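The Takedown Desk

I got the job at Lutard in December, which is a terrible month to start deciding what people are allowed to say to each other. Everybody is home, everybody is drinking, and everybody has an opinion on the Canholm bridge.

My desk was on floor 3, by the window that didn't close. You got a queue, a green button and a gray button. Green let a post live. Gray sent it somewhere we called the basement, although I never met anyone who knew where the basement was (the building didn't have one, I checked!). We had 10 seconds a post. You'd be amazed how long that is when it's a recipe and how short it is when it's the mayor.

And it was the mayor, of course. One night he posted that the council had sold the bridge to a company called Abubakari for the price of a used truck. No link, no paper, all capitals. It landed in my queue between a lost cat and a guy selling skis.

I hit gray. I'd love to tell you I thought hard about it, but I had a mouthful of sandwich.

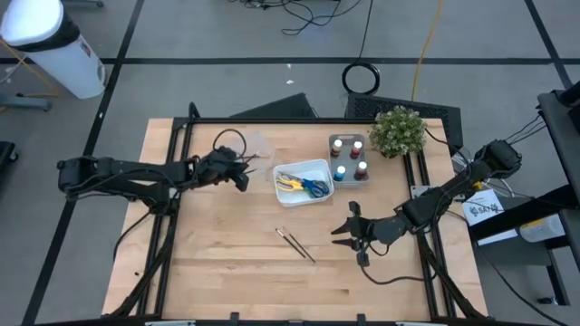 Two black arms over a butcher-block tabletop.

By the time I'd swallowed, my phone was going. The mayor had posted that he'd been silenced. That one went green, because someone at the next desk got it, and then people started copying the first one out by hand. They spelled it wrong. They put it in songs. One woman iced it on a cake and posted the cake, and the rule book had nothing on cakes, so I let her have it.

I had 809 copies in my queue before midnight. My supervisor came over in her coat and said, "Did you read it before you hit the button?"

"Most of it," I said.

"Is it true?"

I told her I didn't know. She said she didn't either, and that upstairs wanted it back up by breakfast with a little yellow label on it. Then she asked if I was going to finish the other half of the sandwich, and I gave it to her, seeing as she could fire me.

So I wrote the label. I was allowed 21 words and I used all of them, and upstairs changed it to "Some people disagree." The mayor took a picture of the label and put it on his campaign mugs.

I moved over to Dola in the spring, where I do billing and talk to people about late fees. I still have one of the mugs, though. The handle came off, so I keep pens in it, and every so often somebody on a call sees it and asks me who won the bridge thing. I tell them I take Route 9 now.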